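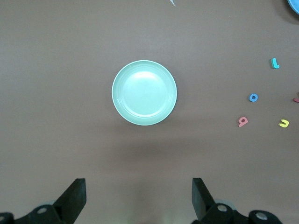
How long before bed should you take magnesium?

An hour or two before is what most people settle on, with a bit of food if it upsets your stomach. The exact minute doesn't matter much. Taking it regularly does.

Got a pile of these questions after the last issue, so going through them fast.

Which kind. Labels list glycinate, citrate, oxide and a few others. Citrate can loosen things up, so go easy the first week. Oxide is cheap but less of it gets absorbed. Glycinate tends to be gentler, costs more. Svetozár Hudec at the Nalley store says it's the one people come back for, though he does sell it, so keep that in mind.

Does it work for sleep? Mixed. Studies are small, and plenty of them looked at older adults who may have been running low to begin with. Some readers swear by it. Some felt nothing at all. If you already eat nuts, beans and greens most days you might be in the second group.

Reading the label. Look for the elemental amount - thats the actual magnesium, not the weight of the whole compound. The two numbers can be miles apart and the big one is usually on the front. Check the serving size too. Could be one capsule, could be three.

Who should skip it or ask first: anyone with kidney trouble, anyone on certain antibiotics, thyroid pills, or osteoporosis meds. Spacing them out is often enough but your pharmacist will know the hours. Call before you buy.

Powders. Hotow has a lemon one, Skestus a plain one. Lemon is sweet, plain is chalky. Both clump in cold water so use warm and stir longer then you think.

Prices from this week, Nalley store: Hotow tub $25, Skestus capsules $19, Tóth drops out of stock untill further notice.

Next drop-in hour with Svetozár is 10/06/2026, back room, bring your bottles and your med list. No sign up. Room 111, use the side door because the front one locks early.

Zinc questions go in the next issue. Keep sending them.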